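Against the Big Mirror
By Bevan Mahuika

My sister-in-law rented a venue for her fortieth last December, one of those white double-height places with a mezzanine and a day rate of $600, and I spent most of the evening looking at myself eat. There was a mirror, of course. It had scrolls and curls and a crest on top, as if the glass had been knighted for services to parties.

I have been noticing these mirrors ever since. They are in hair salons, bridal shops and the lobbies of dentists who have recently raised their prices. The walls are always white and smooth, the chairs are white and rounded, and then along one side stands a piece of Versailles that arrived by freight. A decorator I know, Ebony Faulkner, calls it "giving the eye somewhere to land." My eye had landed fine. It was on the cheese.

The case for the mirror is that it makes a room look bigger. I accept this as physics. But a room with a second floor inside it is already big. Doubling it gets you two mezzanines, two sets of railings and twice as many people you were hoping to avoid. I once waved at Devendra Rastogi for a good while before understanding that he was behind me, and that he had been watching me do it.

Then there is the carving. I grew up with a plain mirror from the Skandard catalog, screwed to the bathroom door, and it told us what we needed to know, usually that we were late. The baroque kind has opinions. It suggests that whoever stands before it ought to be wearing a sash. I went in front of one in May in a fleece and felt I should apologize to the frame.

I priced them, out of spite. A floor-standing model in cream came to $3,080, delivery extra, and the salesman told me it was "timeless," a word furniture people use for anything that was last in fashion under a king. The plain one beside it was $80. It showed the same man.

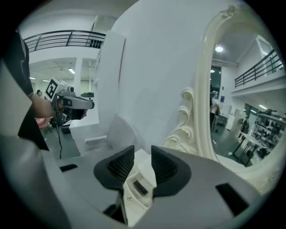 And yet I can't quite bring myself to want them gone. A big white room with nothing fussy in it is a hard place to be a person. You feel like a crumb. Curved walls and pale furniture are restful for ten minutes and then you begin to wonder whether you're waiting for test results. All that scrollwork at least admits that somebody, at some point, got carried away.

So my request is a small one. Keep the mirror, crest and all, but turn it to face the stairs, or the coats. Let it double the coats. I'd like to get through one plate of food without company.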